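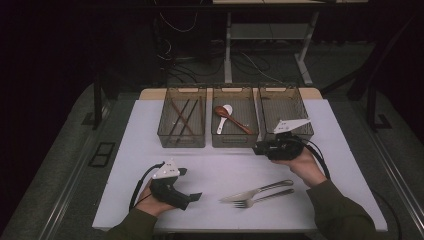
Reusable flatware disappears from shared dining rooms faster than it wears out, and the cost of replacing it is usually carried under general supplies, where it is hard to see. This report covers a one-semester study of flatware loss at the Graltby student dining hall, done for the course in operations and materials management. The hall switched from disposable to reusable utensils at the start of the previous year. Its stock is mixed: stainless knives and forks, plastic spoons, wooden spoons and wooden chopsticks. Sorting by type matters for the method, so the return point was modeled on a row of open-topped baskets like the three smoky-brown ones shown, where the chopsticks lie in one basket and the spoons in the next. The mesh walls let water drain and the translucent plastic makes a low basket easy to notice from the side. The study asked how much stock was lost, at which step it was lost, and whether a change to the return point would slow the loss.

1. Background

The hall serves lunch and dinner. Diners take utensils from a counter near the entrance, eat in the hall or carry food out to the courtyard, and return trays at a hatch by the dishwashing room. Before the study the hatch had one deep gray bin for all utensils. Kitchen staff emptied the bin into the dishwasher racks and sorted after washing.

Three routes of loss were considered likely. The first is removal from the building, mostly with takeout containers. The second is disposal with food waste, when a utensil is scraped off the plate into the trash. The third is breakage and retirement, which applies mainly to wood and plastic. The purchasing records from Dundasetti, the hall's supplier, list replacement orders by type but give no reason for the order, so they could not be used to separate the three routes.

2. Method

A starting stock of 3,000 pieces was issued after the old stock had been withdrawn. Each piece was marked on the handle with a small dot of dishwasher-safe enamel. The marking was done by the authors with help from Imad Zein of the dining office, who also arranged access to the dishwashing room after closing.

Full inventories were taken at the start and end of the study. Between them, we sampled the trash from the hatch area on 9 evenings, chosen so that both busy and quiet evenings were covered. Marked pieces found in the trash were recorded by type, washed and put back into use. Retired pieces were set aside by the kitchen in a labeled tub, and the reason for retirement was written on a slip.

Removal from the building was not observed directly. It was taken as the remainder after the other two routes were subtracted from the total. This puts every recording error into the removal figure, and the figure should be read with that in mind.
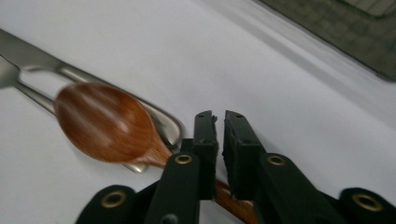

Retirement needed a written standard, because kitchen staff did not agree on when a piece was finished. For metal, the rule was any bend that kept the piece from nesting with others of its type. For plastic, it was any crack or any edge rough enough to feel with a thumb. For wood, we used three conditions: a split along the grain, raised fibers over most of the eating surface, or a finish worn through to bare wood. Samer Smadi drafted the standard and tested it by asking two staff members to grade the same tub of used pieces separately. They differed mainly on raised fibers. The wording was tightened once and then left alone for the rest of the study.

Halfway through the semester the single bin at the hatch was replaced with separate open baskets, one for each type, and the trash opening was moved to the far side of the hatch. No signs were added. We wanted to test the layout by itself, and the Steltlow campus had already tried signs without keeping records of the result.

3. Results

At the closing inventory 1,087 pieces of the starting stock were missing or retired, just over a third. Removal from the building was the largest share by a wide margin. Disposal with food waste came second and retirement third.

The three routes did not affect all types equally. Forks and plastic spoons made up most of the remainder assigned to removal, which fits with their use for takeout meals. Chopsticks were rarely removed but were often found in the trash, probably because diners are used to throwaway ones. Knives were lost least by every route. 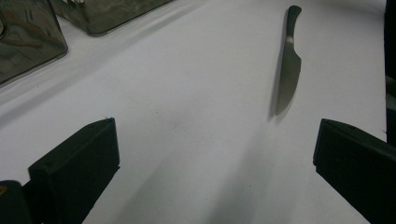 Figure 3. Table knife and two translucent plastic containers on a white tabletop.

After the change at the hatch, fewer marked pieces were found in the evening trash samples. The drop was clearest for chopsticks. We cannot separate the effect of the baskets from the effect of moving the trash opening, as both were changed on the same evening. This was a scheduling decision by the kitchen and could not be avoided.

Sorting time after washing also fell, according to the staff. We did not time it.

4. Discussion

The cost model in the Masri handbook, which the course uses, assumes a constant loss rate per piece. Our data do not support this for a mixed stock. A utensil that looks disposable is treated as disposable, and its loss depends on where the nearest trash opening is. A separate rate for each type would be more accurate and needs only one more column in the hall's spreadsheet.

For every 100 pieces reordered, we recommend that the dining office record the type and, where known, the route of loss. Chopsticks should be bought in a darker finish so they are less easily taken for throwaway ones. The enamel dots held up on metal and plastic but flaked on wood, and a branded mark would be needed for a longer study.

5. Limitations

The study covered one hall and one semester. The closing inventory took place in June, when some students had already left, and pieces kept in dorm rooms may have come back after the count. A second inventory early in the next semester would show how many.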